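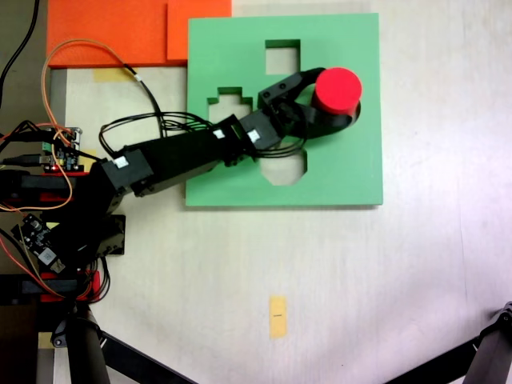
Clémence Lecomte thinks I should have gone with the blue cover, and she told me so before I'd even unpacked the box. Blue sells at comic shows, she says, and a yellow book looks like a phone directory from across the hall. She may be right! But the books are printed, they're yellow, and they're coming with me to the Etier show in October.

So, news! Skumetti, the comic I've been chipping away at between paying jobs, is finally a real book with a spine. It collects all the short strips I posted online plus a long new story about the lighthouse sisters, and I had 2,000 copies done by Pruvost, who also did my last sketchbook. The blacks came out so much deeper this time. I keep opening it to the swamp spread and just sort of staring at it.

For anyone who hasn't followed along, Skumetti is the name of a sea monster who moves into a harbor town and gets a job at the fish counter. She's huge, she's grumpy, she has terrible handwriting. I based her face on an eel I drew in a notebook years ago and her posture on me at the end of a deadline. The lighthouse sisters started out as background characters in one strip, and then people kept writing in to ask about them (hello, you know who you are), so now they get their own chapter, their own boat and a very long argument about soup.

The preorder went way better than I'd let myself hope. We ended up with 1,671 books spoken for, and those go out first, before I carry a single one to a show. If you ordered the version with a drawing inside, please be patient with me – I'm doing those in the evenings with a brush pen, and I refuse to rush them and give somebody a potato with fins.

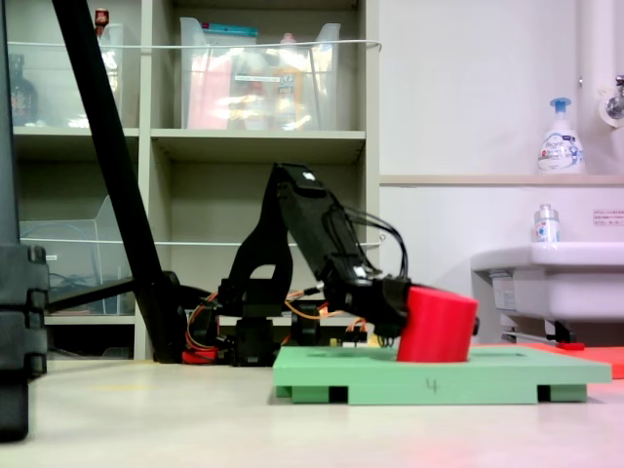
The drawings are going in the order the orders came in, so the early birds get theirs soonest. If you've moved since you ordered, send me your new address now, please, while your book is still sitting in my hallway.

Bastien Besnard colored the whole lighthouse chapter, and I can't say enough nice things about what he did with the storm pages. I sent him flat gray linework and a note that said "green, but scary," and he sent back the best-looking thing I've ever had my name on. He'll be at Etier too, sharing my table and selling prints from Gravix, his space comic with the two-headed pilot. We made a little crossover print for the show where the pilot tries to buy mackerel from Skumetti. It's only available at the table for now, though I might put leftovers in the shop afterward.

I'll be signing both mornings from 10, then wandering off to eat something and look at everyone else's art, then back at the table from 2 until they turn the lights off. Bring your old sketchbooks if you want them signed as well, I love seeing the beat-up ones.

And Clémence gets her way a little bit after all – the crossover print is blue.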